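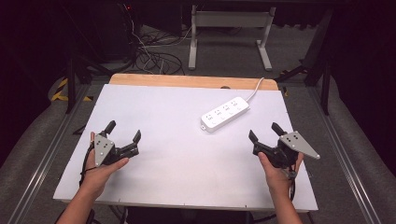
4 June 2019

Trial unit review, Stuvness hand-held gripper pair

Second session with the loan kit. Rultgate want our yes or no before the end of June, so I'm writing this up more fully than usual. Quoted price is 962 per pair with cables, plus 400 a year for the support plan. The plan covers finger replacement but not the cables, and I've asked them to confirm that in writing.

Set-up

Same bench as last time, white board on the tabletop, power strip as the task object. I picked the strip for this round because it is awkward: long body, a cord that drags, and it gives different results depending on which way it sits. Put it down on a diagonal to start. Both grippers held just over the near side of the board, fingers open, and every run begins from there.

Start-up went better than the first session. The left gripper was found straight away. The right needed its plug reseated at the hub end, then it came up and stayed up. The quick start sheet still has the two hub ports labelled the wrong way round. I've pencilled the correction on our copy.

Runs

Did 11 runs. Task was pick up the strip with both hands, turn it square to the board, set it down, open the fingers, return to start.

Runs 1 to 5: kept all of them. Lift is easy if both grippers close at the same moment. If the right closes first, the cord end comes up and the other end slides away on the board.

Run 6: dropped from the left at low height. No harm to the strip. Finger position log shows the left fingers had stopped short of closed, so that one is my grip and not the kit.

Run 7: log stopped partway. Software gave no warning, just a short file. Reported to Rultgate with the file attached.

Runs 8 to 11: fine. Turned the strip the other way for these. More wrist rotation needed on the right and the cable started to pull against my forearm toward the end of each turn.

Notes on the hardware

Weight is acceptable for a short session. By the last couple of runs I was resting my wrists between takes. The Tarigan pair we tried earlier in the year was lighter but had a lot of play in the fingers, and I'd take the extra weight over that.

The triangular plates on the sides are a nuisance. They are grey metal with four holes each, and we have nothing to mount on them at present. With the hands close together you have to think about where they are. Ask whether the kit can be supplied without them, or whether they come off without upsetting the calibration. Manual is silent on it.

Cables are my main complaint. They hang down along the forearms and there is no strain relief past the grip. I used a loose hook-and-loop wrap at the elbow for the later runs and it was an improvement, but you shouldn't have to bring your own. Kirach sell a sleeve that might suit. Will order one in our colour code if we go ahead.

Finger opening is wide enough for everything on our object list except the large storage tub. We can drop the tub.

Software

Export works. File names still use the unit's own clock, which was out, so I renamed everything by hand. The playback viewer is slow to open but is good once it's going, and scrubbing both hands together is handy for finding late closes.

To do

Chase Rultgate on the short file from run 7.
Get the cable cover question answered before signing anything.
Ask about the plates.
Repeat the strip task with a different operator, left-handed if possible.
Set the clock on the unit.

Leaning yes on the hardware, no on the support plan at that price. Kit is back in its case on the bottom shelf, spare fingers in the lid pocket.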